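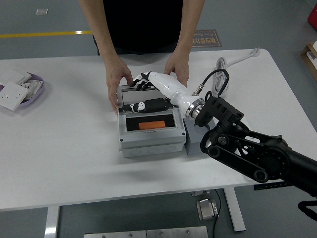 Box lid station: questions and answers on setup and care

These questions come from colleagues who use the arm and hand at our Dernau workshop. Please read all of it before your first shift at the station. Last changed on December 3, 2023.

Which parts belong to the station?

The white table, the arm with its black belt-and-pulley links, the white forearm segment with the hand, and the parts for the task: the grey junction box with the clear hinged lid, the wall plates in their round tray, and the white cable. The control program is called Rivano. Its settings for this station are saved under job number 3409.

Where do I put the junction box?

Near the middle of the table, with the three round knockouts on the front. Open the lid until it stands upright. During setup a second person stands behind the table and holds the box from both sides while the fingertips come down on the upper edge of the lid. Please do not leave out this person. The box is light and it slides easily when the hand pushes.

How slow should the first approach be?

We use speed setting 62 for teaching and 200 for normal work. If you are not sure which one is active, look at the first line in Rivano before you touch anything.

May I hold the box while the arm is moving?

Only at the teaching speed, and only if your colleague at the controls can see both your hands. Say aloud "hands on" and "hands off". It feels a little strange at the beginning, but one gets used to it.

The hand does not answer after I start the program. What is wrong?

Most times it is the short black cable on top of the forearm. Switch off the power, open the small round connector, look for a bent pin and close it again. The cable must keep its loop — if it is pulled tight, it will come loose again when the wrist turns.

How often must the belts be checked?

Every 2 weeks, and also after any collision. Press each belt softly with one finger and compare it with its neighbour. In October we changed one belt which had worn on one side only, so please look at both edges. Spare belts are ordered from Boiko, and the delivery takes its time.

Can I clean the fingers with alcohol?

No. Use a cloth with a little water and wait until they are dry. Alcohol makes the fingertips hard, and then they slip from the lid.

I removed the forearm. Do I need to calibrate again?

Yes, always. Tighten the screws of the silver flange ring crosswise, then run the home routine and touch the lid edge one time at the teaching speed. If the fingertips arrive too high or too low, correct the height in Rivano. Do not put something under the box.

Whom do I write to if my question is not here?

Write to the Flesano service desk with the job number and the last error line. A photo of the connector is also helpful.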